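Bench Area Checklist: Tables, Mats and Small Parts
Geddes Building, Room 263
Completed 2025-01-10 by Danica Vaněk

12 comments | 3 shares

1. Table surface clean, no chips at the edges. PASS
Wipe down before the mat is laid.

2. Paper mat flat, no tears or lifted corners. PASS
Replace when creased. Stock is brown paper, Dreltetti, 500 sheets on the shelf.

3. Mat covers the working area. PASS
Large size only. Do not join two small sheets with tape.

4. Cables clear of the mat and secured at the base. PASS WITH COMMENT
Slack should be taken up before the next check. Loops near moving joints to be looked at weekly.

5. Straps tight, labels facing out where fitted. PASS
Worn labels to be reordered from Ivico.

6. Loose parts returned to the bin at end of shift. FAIL
Small blocks are still being left on the mat. Second time since May. 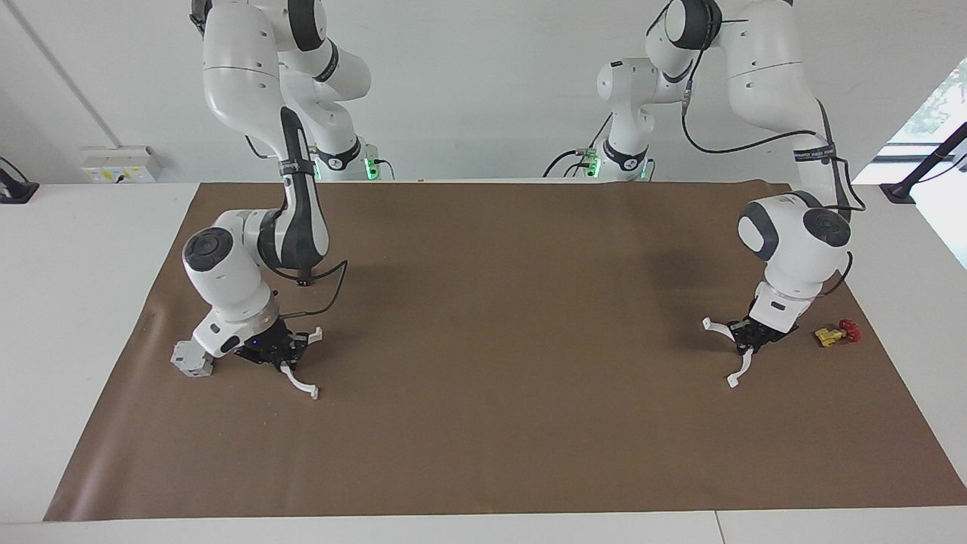
Parts go back in the bin before the sheet is signed. Open item, recheck in 3 days.

7. Floor and walkway clear behind the table. PASS

8. Extinguisher tag in date. PASS

Comments

mevgate_stores: Bin lids are on order. Use the old tray for now.

R.T.: Item 4, do you want cable ties or the hook and loop kind?

Danica Vaněk: Hook and loop. Ties get cut and end up on the floor.

Contact Facilities | © Mevgate | Back to top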